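Open day at the Were workshop, Mar 1, 2018

I went for the free soup and stayed for the grippers. The Were is a shared workshop up a flight of stairs that the sign calls "gentle," and twice a year it lets the public in to see what the members have been building when they ought to be home.

Kheri Magesa and Nyokabi Kariuki have spent the winter on Stesolero, a pair of hand-held grippers meant to teach a robot arm how to fold laundry. You do the folding with the grippers, the cables carry it off to a computer, and the arm is supposed to learn from your example. I have seen my own towels and I worry for the arm.

Parts so far have come to 252 dollars, and Nyokabi keeps the receipts in a cookie tin. The arm itself is still in boxes. Kheri waved at them with great confidence. 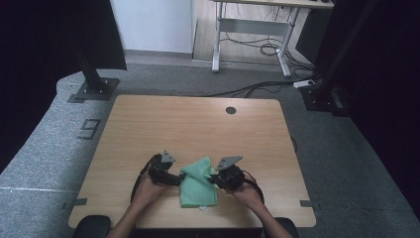
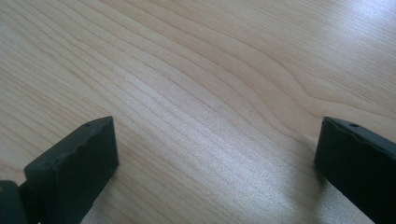 Yolanda Ríos

Folding a cloth this way is like buttering toast with oven mitts on. You pinch from both sides, lift, and discover that the corner you wanted is underneath the corner you have. Kheri wants 400 folds on record before he opens the boxes. I contributed 2, one of which he described as "interesting data."

Pendo Massawe was next door with Madusero, a plant-watering cart that had so far watered the stairs. She was very cheerful about it and gave me a basil seedling.

The soup was lentil. Parking is behind the building, and the next open day is in the fall, so wear shoes you trust.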